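Giltard Trust and Zanico to open second computer reuse centre in Kettunen

Town programme will refurbish donated desktop computers for households, schools and community groups

KETTUNEN, 2025-09-28. The Giltard Trust, a charity working to widen access to home computing, today announced that it will open a second reuse centre in Kettunen in partnership with the recycling firm Zanico. The centre will accept unwanted desktop computers from local employers and residents, repair those that can be returned to use, and supply them at no charge to households on the Trust's waiting list.
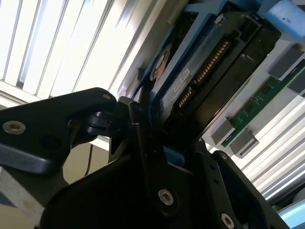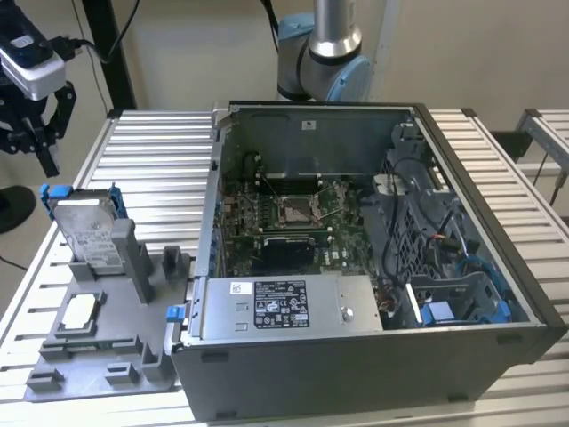 COMMUNITY AND ENVIRONMENT

The new centre will occupy the former Zelura printing works on the east side of the town. It will operate alongside the Trust's existing premises, which opened in June last year and have since supplied 730 refurbished computers to families, older residents and adult learners. Applications currently stand at 795, a figure the Trust attributes to the growing number of public services, job vacancies and school assignments that are offered only online.

Under the agreement, Zanico will collect donated equipment from workplaces within 30 kilometres of Kettunen. Machines found suitable for repair will pass to the Trust. Those beyond economic repair will be dismantled, with usable memory, drives and power supplies kept for other machines and the remaining metals and plastics sent for recycling.

Jarmo Savolainen, chief executive of the Giltard Trust, welcomed the partnership.

"A household without a computer is at a disadvantage when applying for work, dealing with a landlord or helping a child with homework," he said. "Our first centre has shown that equipment which employers regard as finished can serve a family for several more years. The second will allow us to reach people who have waited far too long."

Yến Giáp, director of operations at Zanico, said that the company had seen a marked rise in the number of office computers offered for disposal.

"Many of our customers replace their equipment on a fixed cycle, whatever its condition," she said. "They have asked us for a local route to reuse that they can trust, with proper records and secure handling of data. We are pleased to be able to offer one in the town where our company was founded."

Data security

All storage devices received by the centre will be logged on arrival and held in a locked room until they have been erased. Any drive that cannot be erased and verified will be physically destroyed. Donating organisations will receive a certificate listing the serial number of each device and the method used. Private donors may request the same certificate when they hand over their equipment.

The Trust advises donors to copy any files they wish to keep before making a donation. Staff will be unable to recover documents or photographs once a machine has been accepted.

Training and employment

The centre will also provide paid training in computer repair and stock handling. Trainees will work towards a recognised certificate under the supervision of Joonas Kallio, who has been appointed workshop manager. Places will be open to Kettunen residents aged 18 or over who are out of work, and no previous experience or formal qualification is required.

"We expect trainees to learn by doing the work," said Mr Kallio. "They will test components, replace faulty parts, install software and prepare machines for delivery. They will also spend time with the people who receive the computers, and learn to explain clearly how to set them up and look after them."

Each recipient will be offered an introductory session covering email, passwords, safe use of the internet and access to public services. Sessions will be held at the centre and at Kettunen Library, with home visits available to those who are unable to travel.

How to donate or apply

The centre will accept desktop computers, monitors, keyboards and mice. It is unable to take printers, televisions or equipment with a damaged mains lead. Employers wishing to arrange a collection should contact Zanico's customer office. Residents may bring items to the Trust's existing premises during normal opening hours until the new centre opens.

Applications for a computer may be made through a school, housing adviser or library, or directly to the Trust. Existing applicants do not need to apply again.

Notes to editors

The Giltard Trust is an independent charity based in Kettunen. Its chair is Aatos Savolainen.

Zanico provides collection and recycling services to businesses and public bodies.

Interviews with representatives of both organisations are available on request.

Media contact: Kenza Fahmy, Head of Communications, Giltard Trust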